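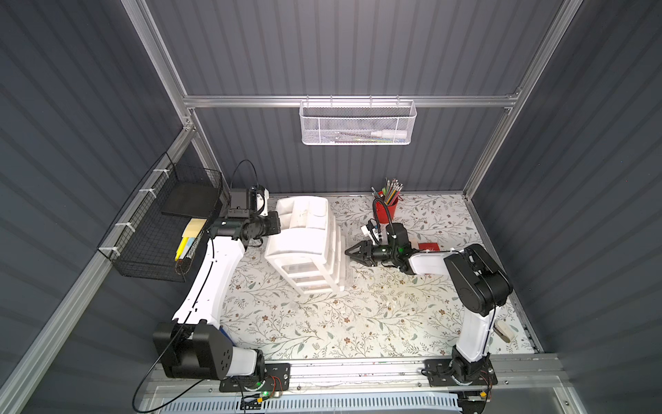 Drawer organizer in the middle of the mat, red pencil cup behind it, white wire basket on the back rail, black wire basket on the left.

Workspace > Small desks > Storage > Wall and top layout

Share 11 | Comments 2

Enclosed worktop: storage layout gallery

The worktop has dark grey corrugated panels on three sides and aluminum rail at the corners and along the edges. The layout keeps daily stationery on the surface and moves anything used less often onto the walls. Project name for the layout is Furnival. Notes cover placement, fixing and clearances. Dimensions are in millimetres unless stated.

Surface

The top is covered with a printed mat, vine and small flower pattern on a pale ground. Lay it flat overnight before fitting. Trim to the inside line of the rails with a fresh blade, one pass per side, and leave the front edge until last. A patterned mat hides pencil dust well and hides dropped staples even better, so a magnet is kept in the bottom drawer. Clean with a damp cloth and no solvent. The first mat was wiped with isopropyl and lost colour along one side.

Organizer

The unit is a plastic desktop type with an open divided tray above stacked drawers. It was bought from Nestgate as a discontinued line. Footprint on the long side is 252. Allow the full depth again in front of it for drawer travel, plus room for fingers.

The drawer fronts are translucent, and labels were left off for that reason. Translucency gives colour and bulk but no detail. Anything that has to be told apart by size (leads, refills, clips) goes in the tray on top.

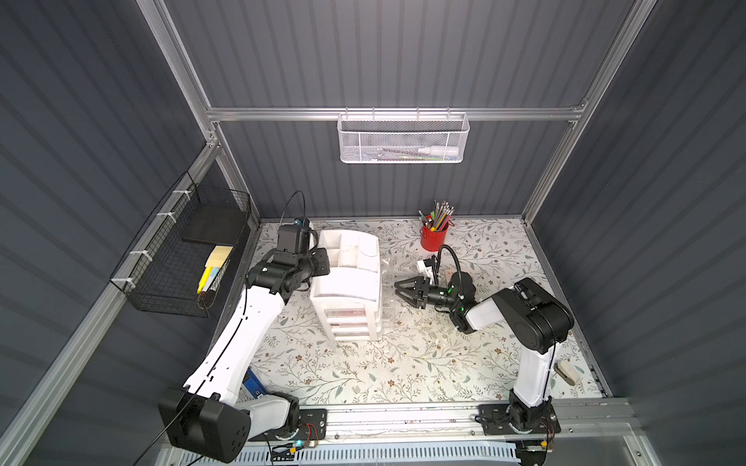
Organizer towards the middle-left, clear acrylic piece on the mat to its right.

Positioning was settled by trial. Against the back wall the drawers opened freely but the tray was a long reach for short items. At the front edge the tray was convenient and the drawers had nowhere to go. A position left of centre, turned to suit the hand, is the current standard.

The unit is light when the drawers are lightly filled and will walk backward if a drawer sticks. Silicone feet from Urora, 2 mm thick, were fitted at the corners. They grip bare laminate better than they grip a printed mat. A strip of shelf liner under the unit does the same work for less money. Do not use double-sided foam tape on a printed mat; it lifts the ink on removal.

Loading order, bottom to top:

Bottom drawer: heavy and dense items. Spare staples, magnet, steel rule offcuts.
Middle drawer: paper goods, cards, flags, index tabs.
Upper drawer: adhesive items. Glue sticks stay capped and lie flat.
Tray: anything picked up more than once an hour.

Pencil cup

A cylindrical cup in red stands near the back. Minimum height for full-length coloured pencils is 92. Below that the pencils splay, and the cup tips when it is half full and loaded to one side. Points go up. Sort by barrel colour if several people share the set, otherwise leave them mixed.

A cup placed close to the back wall cannot be knocked over from behind. Leave a hand's width between the cup and the wall basket so pencils can be drawn out vertically.

Loose tools

Staplers, scissors and tape dispensers do not fit the drawers and have no fixed container. Each has a home zone on the mat. Tape goes on the right, where the pull direction is across the body. The stapler goes front left. Flat items such as folders and note pads are kept to the right-hand side.

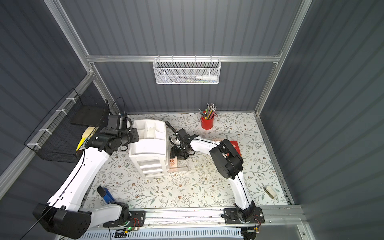

One reader wrote in to argue that loose tools should never have a home zone on a work surface at all. The same reader runs a Unda peg strip along the back rail for scissors and stapler, and considers the mat "for work in progress only". The objection to drawers was similar: every closed drawer becomes a store for things that ought to have been thrown out, and an annual clear-out in January does not fix it.

The peg strip is a fair suggestion for scissors. It is a poor one for staplers, which hang nose-heavy and work off the peg. A second reader asked if the drawers can be swapped between levels. On the Nestgate unit they can, and it is worth doing once a year as the bottom runners wear first.

Wall baskets

Wire baskets are used on two walls: white mesh on the back rail, black mesh on the left. The black one is held with white zip ties. Fit ties in pairs, thread them all loosely, level the basket, then tension in alternate order. Cut tails flush with side cutters. Scissors leave a sharp stub at exactly knuckle height.

Mesh suits items that are tall, light or awkward. Spray bottles may be laid on their sides if the trigger lock is closed and the seal is sound. Check the seal first by leaving the bottle on its side in a sink for an hour. Pens will pass through wide mesh, so line the base with card cut to size.

Load the baskets to suit the rail and not the basket. A basket will accept far more than the rail connector will hold level, and the first sign is a slight forward tilt at the lip. Retighten the connector and remove 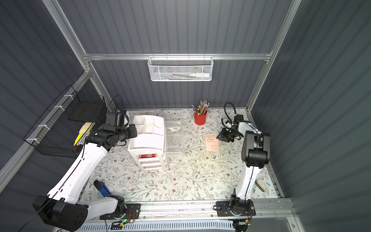

the heaviest item before adding anything else. If the tilt returns inside a week, move the basket closer to a corner post, where the rail flexes less.

Corrugated panels do not take adhesive hooks. Contact is limited to the ridges and the hooks drop. All fixing is to rail.

Still open: a divider for the upper drawer, and a replacement for the shelf liner, which curls at the rear corner.

Views 252

We use cookies to remember your display settings and count visits. Accept | Manage preferences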